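1707号室の片づけ　ギャラリー
引っ越し前の居間の机と、そこに集まったものの記録
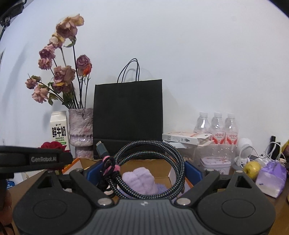

家の中のものを一度居間の机に集めて、行き先を決めてから箱に入れる。今回の片づけはこのやり方で進めた。部屋ごとに詰めていく方法も考えたが、前の引っ越しでは同じ種類のものが別々の箱に散らばり、新しい部屋で延長コードを探すのに一晩かかった。机は茶色のもので、壁が白いので置いたものが見やすい。編み目のケーブルは輪に巻いて、ピンクと黒の結びひもで束ねた。黒と薄い青灰色の細かい格子柄なので、ほかの線と混ざっても見分けがつく。段ボール箱にはラベンダー色のふわふわしたぬいぐるみが先に入っていて、その奥にはドライにしたバラの花瓶が立っている。花瓶は最後まで箱に入れなかった。

引っ越し先はペテクの南側で、今の部屋より収納が少ない。そのため、持っていくもの、メンポートの貸し倉庫に預けるもの、人に譲るものに分けた。作業をしたのは私(ロンドーニョ)と、同居のルセロ・ヒラルド、それに手伝いに来てくれたマルセリーノ・ゴイコエチェアである。以下、ものごとに短い記録をつけておく。順番は机に出した順で、大きさや値段とは関係がない。

■ケーブルと電気まわり

編み目のケーブル
巻いた輪が崩れないように一か所で縛った。持っていく箱の上のほうに入れる。新しい部屋に着いた日にすぐ使う予定。

延長コード
長いものは居間用、短いものは台所用として、紙の札に場所を書いて差し込み口の近くに貼った。札は養生テープで作った。ガムテープだと後でべたつく。

充電器
本体がもう手元にない充電器がかなり出てきた。ルセロが一つずつ差して確かめ、合うものがないと分かった分は回収に出した。

卓上ランプ
電球を外して、靴下に入れてからかさの内側に収めた。かさは上から押されると形が変わるので、箱のいちばん上に載せ、側面に「上に物を置かない」と書いた。

電池
引き出しの奥から出た使いかけの電池は、端子にテープを貼って缶に入れた。新しい部屋には持っていかず、缶ごと電気店の回収箱へ持っていく。

説明書の束
家電の説明書のうち、処分した製品の分を抜いた。残りは封筒に入れ、封筒の表に製品名を書いた。保証書だけは別にして、契約書類と同じ箱に入れた。

■花と花瓶

ドライにしたバラ
もとは近所の花屋ドリステリアで買った花束で、台所の窓のわきに吊るして乾かした。いちばん上の大きな花は、内側がくすんだピンク、外側が黄色がかったクリーム色をしている。花びらが落ちやすいため、机の上の作業中は袖を引っかけないように奥側に寄せた。

花瓶
表面に凹凸があり、ピンクがかった藤色と灰色がまだらになっている。途中が細くくびれているので、そこに布を巻いてから全体を包むことにした。くびれた部分に紙を詰めるだけだと、箱の中で回ってしまう。

花の運び方
花屋の人に聞いたところ、茎を紙で軽く巻き、花を下にして吊るして運ぶのがよいという。車の後部座席の持ち手に吊るすことにして、当日まで花瓶に挿したままにしておく。

ガラスの小瓶
一輪挿しにしていた小瓶は譲る箱へ。口が欠けていたものが一つあり、それは厚紙に包んで処分した。

鉢植えの受け皿
植物自体は先月のうちに隣の人にもらってもらった。受け皿が残っていたので、洗って乾かし、あとから届けた。

■布とやわらかいもの

ぬいぐるみ
丸いひだのあるラベンダー色のもの。箱の中の詰め物にもなるだろうと思い、早い段階で入れた。圧縮袋も試しかけたが、毛足がつぶれそうだったのでやめた。

膝掛け
洗濯してから詰めた。皿を包むのに使う案もあったが、ほつれやすい織りなので皿にはタオルを回した。

カーテン
今の部屋の窓に合わせて買ったものなので、新しい部屋では丈が足りない。ルセロが仕立て直して台所の目隠しにすると言うので、糸と一緒に紙袋に入れた。袋にははさみも入れてあるため、口を折って留めてある。

タオル
使い込んだものは包み材と雑巾に回し、新しいものは洗面所の箱へ。包み材に使ったタオルは、荷ほどきの後にまとめて洗う。

手袋とマフラー
箱を開けるのが冬になるので貸し倉庫行き。毛糸のものには防虫剤を入れた。色の濃いものと薄いものは別の袋にした。

クッション
カバーだけ持っていき、中身は処分した。長く使ってへたっていたし、中身は引っ越し先で買うほうが場所を取らない。

布の端切れ
子ども向けの工作教室を開いているバルタサル・カレテロに渡した。小さすぎるものは断られるかと思ったが、貼り絵に使うそうで、袋ごと引き取ってくれた。

■台所から来たもの

深皿
立てて詰めた。寝かせて重ねるより割れにくいと前回の引っ越し業者に教わり、それ以来そうしている。皿の間には新聞紙を折って挟む。

計量スプーン
輪でつながったまま、計量カップの中へ。カップはボウルの中へ入れ、ボウルは鍋の中に入れた。鍋のふたはひもで取っ手に縛った。

調味料
開封済みの液体は引っ越しまでに使い切ることにした。残りそうな酢は、マルセリーノが持ち帰った。塩と砂糖は容器のふたをテープで留めて持っていく。

保存容器
ふたと本体を全部合わせてみて、片方しかないものを抜いた。抜いたふたの一部は、しばらく絵の具の皿として使っていたもので、色が落ちなくなっていた。

茶の缶
中身を出して、缶にはボタンと安全ピンを入れた。缶のふたに中身を書いておく。前は書かずに積んだため、茶を飲もうとして缶をいくつも開けることになった。

やかん
当日の朝まで使う。冷めてから、最後の箱に入れる。

■紙のもの

手紙
読み返すと進まないので、差出人ごとに束ねるだけにした。ヨランダ・ワンカからの手紙がいちばん厚い束になった。彼女には引っ越しの知らせをもう出してある。

レシピの切り抜き
一度も作っていない料理の切り抜きを抜き、残りをノートに貼った。貼るのに夕方から夜までかかった。片づけの作業としては効率が悪かったが、束のまま持っていけば次もそのままになる。

地図
観光地でもらった地図は処分した。書き込みのあるものだけ筒に入れた。

本
重くなるので小さい箱に入れた。大きな箱に詰めると一人では持てなくなる。箱の下半分に本を入れ、上半分にはタオルなどの軽いものを入れたものもある。

写真
台紙からはがさず、アルバムのまま詰めた。はがれかけていた分は封筒に入れ、もとのページに挟んだ。

契約書類
手で運ぶかばんに入れた。鍵の受け渡しのときに必要な書類もこの中にある。ほかのものは入れない。

■箱とテープ

段ボール箱
リサルの店でもらってきた箱と、家にあった箱を混ぜて使った。外側がオレンジと白の箱は、ふたの色が目立って遠くからでも見つけやすいので、着いた日にすぐ開けるものを入れることにした。ほかの箱は茶色のものが多い。

箱の札
札には行き先の部屋、中身、開ける順番を書いた。上面だけに貼ると積んだときに見えないので、側面にも貼る。字は太いペンで書いた。

テープ
長さ80メートルのものを買ったが、底を十字に留めていたら思ったより早くなくなり、追加を買いに行った。追加の分は幅が狭く、重い箱には二重に貼っている。

緩衝材
通販の箱に入っていた紙をためておいたものを使った。足りない分は新聞紙で補った。新聞紙はインクが移ることがあるので、白い食器には直接当てていない。

ひも
丸めて引き出しに入れていたものを伸ばし、長いものだけ巻き直した。雑誌を縛るのに使った。

台車
マルセリーノの勤め先から借りた。廊下の段差で引っかかるので、段差のところに古い板を渡した。エレベーターまでの間は荷物を低く積む。

■詰めるときの手順

机に出す前に、まず床を空ける。床に仮置きを始めると歩けなくなり、机に戻すものと箱に入れるものの区別がつかなくなる。私たちは机の上だけで仕分けをし、机がいっぱいになったら新しく出すのをやめた。いっぱいになるのは決まって夕方だった。

決められないものは、いったん保留の箱に入れた。保留の箱は一つだけにし、夜に中身を見直す。見直しても決まらないものは持っていくことにした。保留のまま貸し倉庫に送ると、何を預けたのか分からなくなる。

同じ箱に入れるものは、使う場所をそろえた。種類でそろえるか場所でそろえるかでルセロと意見が分かれたが、針と糸、ボタンのような細かいものだけは種類でまとめ、それ以外は場所でまとめることで落ち着いた。ケーブル類は居間の箱に入れている。

壊れやすいものの箱は、持ち上げて軽く揺らし、音がしたら開けて詰め直す。音がしなくなってからテープを貼る。ゴイコエチェアは先にテープを貼って揺らすので、ときどき貼り直しになった。

作業は午後2時に始めて、夕食の前に終えるようにした。遅くなると、捨てるか残すかの判断が雑になる。実際、一度だけ夜遅くまで続けた日に、現在使っている鍋つかみを譲る箱に入れてしまい、翌朝探すことになった。

■預けるもの、譲るもの

メンポートの貸し倉庫
季節ものと来客用の寝具を預けた。契約は3か月で、延ばすかどうかは新しい部屋の収納を見てから決める。箱の中身の一覧は紙に書き、冷蔵庫に貼る予定。倉庫の鍵には黄色いひもを結んだ。

譲る箱
玄関のわきに置き、来た人に中を見てもらった。最初に出ていったのは製氷皿で、最後まで残ったのは大きなざるだった。ざるは結局、持っていくことにした。

机
机も新しい部屋に運ぶ。脚は外せるが、天板はそのままの大きさでエレベーターに入れることになる。管理室に養生を頼み、空いている時間を教えてもらった。天板の角には毛布を巻く。

残っているもの
6月に入っても、物置の上の段と洗面所の棚はまだ手をつけていない。洗面所は前日でもよいと思っている。物置にはスキー板があり、持ち主がルセロの兄なので返事を待っている。

■メモ

・花瓶を包む布は洗面所のタオルの箱に入れてある。当日の朝に出すこと。
・太いペンは机の右の引き出し。箱に入れない。
・リサルの店に、使い終わった箱を返してよいか確認する。
・管理室に預ける鍵の保証金は200。おつりのないように用意する。
・カーテンを外すのは最後の夜。レールの部品をなくさないよう、小袋に入れてカーテンと同じ紙袋へ。
・台車は引っ越しの翌朝までに返す。

記録：ユラニ・ロンドーニョ
物置と洗面所の分は、詰め終わってからこのページに追加します。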